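Setting up your first reorder list in Trusstead

If you order the same letterhead, flyers and name badges over and over (and most offices do!), a reorder list will save you a good deal of typing. I put it off for months myself, and then set the whole thing up one April morning before my coffee had gone cold.

Start by signing in and opening the Catalog page. Find an item you buy often, click Save to List, and give the list a plain name your coworkers will recognize, like "Front desk" or "Sales kits." Then set a usual quantity. Our Lollau office keeps business cards at 500 and presentation folders at 40, but you know your own cupboards better than I do.
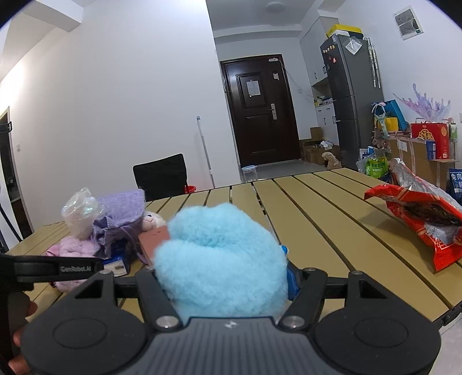

Next, choose who may use the list. Open Sharing, type in each person's email, and pick either Order or View Only. Anybody set to Order can send a job straight to print, so do go slowly on this screen.

Now place a small test order. Check the shipping address, open the proof, and read every line of it, phone numbers included. Renato Belmonte in our Yorath branch once approved 80 posters with last year's street address on them, and he still hears about it, poor man.

When the proof looks right, click Approve. You have 5 minutes to cancel from the Orders page, and after that you'll need to call the print desk.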